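Setting up the Kedden 30 grinder and brewer: Section 4, First brew and carry-out cups

Applies to the Kedden 30 sold by Frandsen. If yours has the older square tank, the button names differ but the order is the same.

Read step 3 before you plug anything in. The quick card in the box leaves it out, and I have seen two of these machines brew a first pot of packing dust.

1. Put the brewer on a level counter with room for the tank lid to open all the way. The quick card says it will fit under any cabinet. Measure first, lid up.

2. Fill the tank to the 700 line with cold water. The line marked MAX is higher than that, and filling to it gets you water behind the drip tray. Frandsen says this is fixed in newer tanks. Mine is a newer tank.

3. Run one full cycle with no coffee and no filter. Pour out the water. Run it again if it smells of plastic.

4. Set the grind dial to the middle mark. The manual that came with mine recommends the finest setting "for fuller flavor." What you get is a clogged basket and a bitter cup.

Note: The Duteo app asks to set the grind for you. It wants an account, your location and a firmware update before it will do so. The dial works without any of them.

5. Add the paper filter, then the coffee. Close the basket until it clicks. If it doesn't click, take it out and seat it again. The brewer will happily start with the basket half in.

6. Press BREW and leave the lid shut until the light goes steady. A blinking light means it is still heating, whatever the display says about being ready.

Caution: Steam comes out of the left side vent, right where your hand goes to lift the pot. Lift from the right.

7. Let the pot stand a minute before pouring into paper cups. Leave a finger's width of space at the top. The box claims the brewer delivers coffee at "perfect drinking temperature," a phrase I would not trust with my tongue.

8. Put the lid on by pressing around the whole rim with both thumbs, with the cup standing on the counter and never in your hand. A lid that is down on one side only will feel tight until you tip it.

The lids are sold separately, and the listing calls them universal. Plenty of cups disagree. Try one lid on one cup, with cold water in it, before you buy the big sleeve. A black plastic lid with CAUTION: HOT! raised along the edge is common enough, but the lettering tells you nothing about the fit.
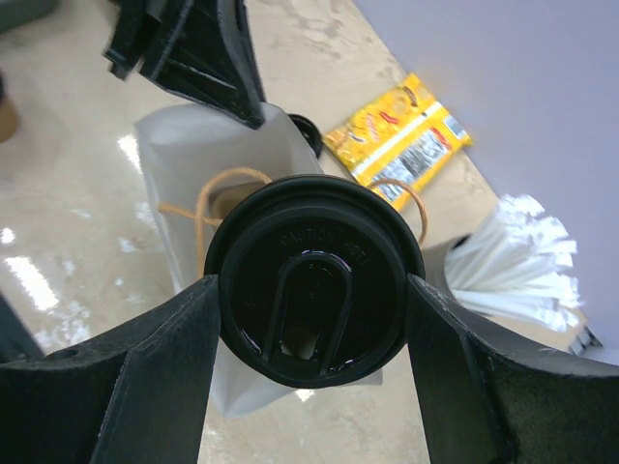 9. Empty the basket as soon as it is cool enough to touch. Wet grounds left overnight swell and stick, and then the click in step 5 goes away.

10. Descale when the light turns orange, or sooner with hard water. The light counts brews. It has no idea what is in your tap. In Hornstead, where I live, waiting for orange is waiting too long, and I do it at the start of every month.

Note: Frandsen's own descaler, part 456, smells and behaves a lot like plain citric acid. I have used both and can't tell the difference in the cup. Follow the packet for amounts, and run two plain cycles afterward — one is not enough.

If the display shows E2, the tank is not seated. If it shows E5, the booklet says to call for service. Unplug it and wait a while first. That has cleared it for me every time so far, though I don't claim to know why.

Go on to Section 5, Timer and auto-start (which I suggest leaving off).

Comments

Devendra Dixit: The 700 line tip saved my counter. I'd been blaming the tray.

Yanling Yuan: Finest setting works okay for me with a metal filter. Agree about paper though.

Villads Mikkelsen: Does E5 come back after a descale? Had it twice in February and unplugging only helped once.

We use cookies to remember your settings. By staying on this site you accept them.

Text by Oluf Þorgeirsson. Contact | Back to top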